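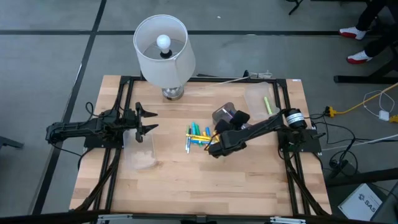

Bench rules for the two-arm table

Wayne Sugden and Dong-geon Pyo put these together in April for anyone running the marker sorting job. Most of them apply to any small bench robot.

Keep your hands off the tabletop while either arm has power. If a marker rolls away, stop both arms first, then reach in.

Run cables down the outside of the frame and tie them every 10 inches. Leave enough slack at each joint for a full swing. Extension cords and power adapters go on the side where people don't walk.

Clear bins are hard to see edge-on, for people and for cameras. Put a strip of tape on the rim if the arm keeps bumping it.

Set the lamp at the back before you start and don't move it mid-run. A shifted lamp means new shadows, and the run has to be logged again.

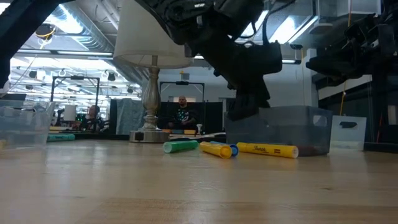 Highlighters on the table, gripper lowered toward the gray bin.

Caps stay on. Dried-out markers are fine for practice - they weigh close enough to the same.

Bring the gripper down over the middle of the bin, never along a wall. Valdir Peixoto sets the lowest point 2 inches above the bottom and leaves it there.

One person per stop button. If you have to step away, park the arms and write the time on the sheet.

Spare finger pads are in the Bunting drawer.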